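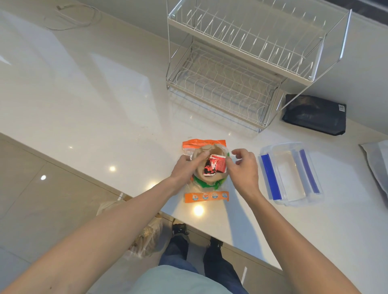

A red foil sachet and a clear zip-top bag on a shiny white counter.

Why Do Weddings Have Such Enormous Cakes?

If you have ever been to a wedding, you know how it goes. You put on shoes that pinch. You sit still for a very long time. A great-aunt you have never met tells you how much you've grown. And all afternoon, in the corner of the room, there is a gigantic cake that you are not allowed to touch.

Who started this?

Cake on your head

People have been mixing up weddings and baking for thousands of years. In ancient Rome, a wedding might include a plain cake made from grain. Some stories say a piece of it was crumbled over the bride's head for good luck. Guests picked up the crumbs and ate them, so they could have a bit of the luck too.

If you tried this at your cousin's wedding, you would be asked to wait in the car.

Later on, in England, some couples had a "bride's pie" instead. One recipe from the 1600s had oysters in it, along with other things you would probably hide in a napkin. Sometimes a glass ring was baked inside a pie, and whoever found it was supposed to be the next to marry. Dentists must have looked forward to these parties.

Why is it white?

Sugar used to be expensive, and very fine white sugar was the most expensive kind. A cake covered in bright white icing was a polite way of telling everyone that your family had money. You couldn't exactly stand on a chair and shout it.

The hard, smooth kind of icing became known as royal icing after it was used on cakes for royal weddings in Britain. Other families wanted what the royals had. That is how a great many things in history got popular, including some very uncomfortable collars.

Why is it so tall?

The layers of a wedding cake are called tiers (say it like "tears," the kind you cry when someone drops one). A tall cake looks grand, and it also takes up less of the table than one enormous flat cake.

Cake is soft, though, and soft things squash. Domnica Vasiliu bakes wedding cakes in Viltdale, and she builds hers a bit like a small apartment building. Thin rods called dowels go down through the bottom tier and hold up a board. The next tier sits on the board. Then come more dowels and another board, all the way to the top. Her tallest cake had 33 dowels in it, and she took out every one before serving. She counted twice.

Sometimes a tier isn't cake at all. It may be a block of plastic foam with frosting on the outside. Do not volunteer to lick it.

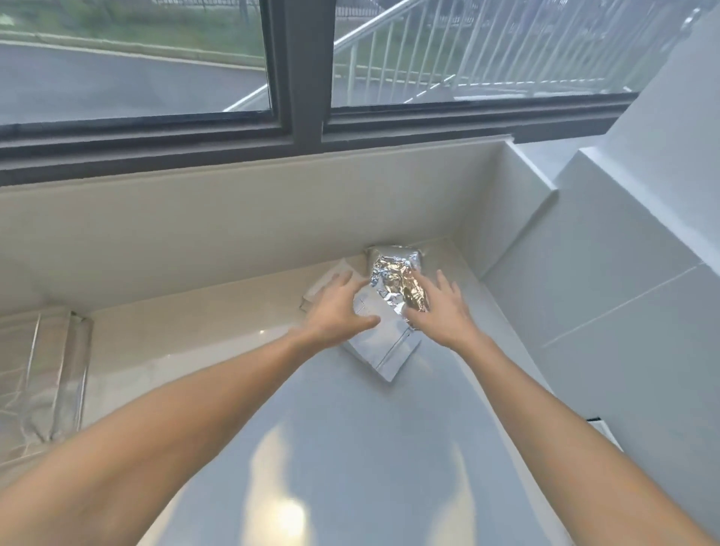

What about the top tier?

Some couples save the top tier in the freezer and eat it on their first anniversary. This made more sense when wedding cakes were fruitcakes, soaked in brandy or rum, which keep for ages. A sponge cake that has spent a year next to the frozen peas tends to taste like frozen peas.

Sibusiso Botha's grandparents were married in 1964, and they still have a slice in a tin. It is as hard as a roof tile. He has been told he can have it when he is older, and he has said no thank you.

Does everybody have a wedding cake?

No. In France, many couples have a croquembouche (say "croak-em-boosh"), a tall cone of cream puffs stuck together with caramel. In Norway, you might see a tower of almond rings stacked from big to small. Plenty of couples choose pie, doughnuts, or a wheel of cheese on top of another wheel of cheese, which fools at least one small cousin every time.

Words to know

Tier: one level of a cake.
Dowel: a thin rod that keeps the tiers from squashing each other.
Royal icing: icing made with sugar and egg white that dries hard.
Reception: the party after the wedding, where the cake finally gets cut.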